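Datero Sorting Kit – common questions

What comes in the kit?
Two arms, two grippers, the control box and a printed setup guide. You supply the table and something to sort into. Plastic cups are fine.

Can it handle soft packaging?
Yes, within reason. Crisp bags and similar wrappers can be picked up, but very flat ones may need a second try.

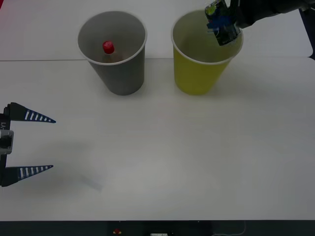 Do both arms have to run together?
No. Either can be switched off in the settings.

How long is the warranty?
14 months from delivery. Spare fingers are posted within 3 working days.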